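Arkinby sound room reopens with new desk, shorter booking slots

Arkinby, November 17, 2024

The editing room upstairs at the Raltholm building is open again after 11 days closed. Desk swapped, machines moved, wiring redone. First bookings went out this weekend and most of the evening slots are already taken.

The room is used for Sonodeck, the town's community audio project, which puts out a weekly local program and lends the space to anyone in Arkinby with something to record or cut. School groups, a choir, a couple of podcasts. It had been running off two folding tables and an extension cord that the building's safety check flagged back in January.

The old tables are gone, to the church hall, we're told. The money came out of the project's own fund, 200 dollars for the desk secondhand, plus the cost of new cable and a power strip that can be switched off at the door. Painting was put off. So was the carpet, which everyone agrees is bad.

What has changed for users is mostly the working space. Screens now sit side by side on one white desk, keyboard in front, so an editor can keep the session open on one and notes or a browser on the other. Before, you had to turn your chair around to check a script.
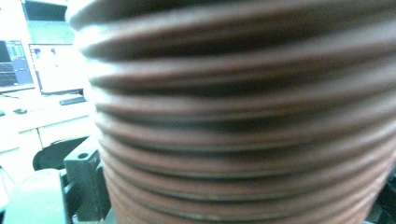

Tamuno regulars have been asking for a second screen for a long time, and one of them wrote in to say the desk is a big improvement but the slots are now too short. Two hours was enough to cut a piece and listen back to it, the reader said, and 90 minutes is not, espcially if the person before you runs over. The same reader wants a clock on the wall and would like people to please log out of their projects.

The shorter slots are staying for now. A notice on the door says they will be looked at again in January, once there's a better idea of demand. Anyone who needs longer can book two in a row, weekdays before 4 only.

Other changes, quickly. Food is out, drinks with a lid are OK. Headphones are no longer kept in the room, you sign them out at the front desk and bring them back the same day. Files left on the desktop get cleared after 10 days, so save to your own drive. There is a folder for Tamuno, the youth evening show, and that one does not get cleared.

Project members number 54 at the moment, and membership is still free for Arkinby residents. People from outside town can use the room if theres a gap, same rules.

Booking is by the sheet at the Raltholm front desk or by phone in office hours. The online form is down and has been since the move. No date yet for getting it back.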